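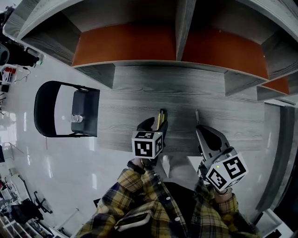 Recording a demo with the hand grippers

The club guide says 100 demos will teach an arm to pick up a pen. I doubt it. Ours had 173 and still missed, so check yours before you add more.

1. Clear the desk of anything the task doesn't use.
2. Keep both marker cubes in view. Sleeves and wrists get in the way.
3. Close the jaws slowly. Fast grabs look great and track badly.
4. Play back every take. Kerstin Rustad threw out 34 of ours on Tuesday, and I'd have cut more.

Don't trust the "good" label in the log. It only means the file saved.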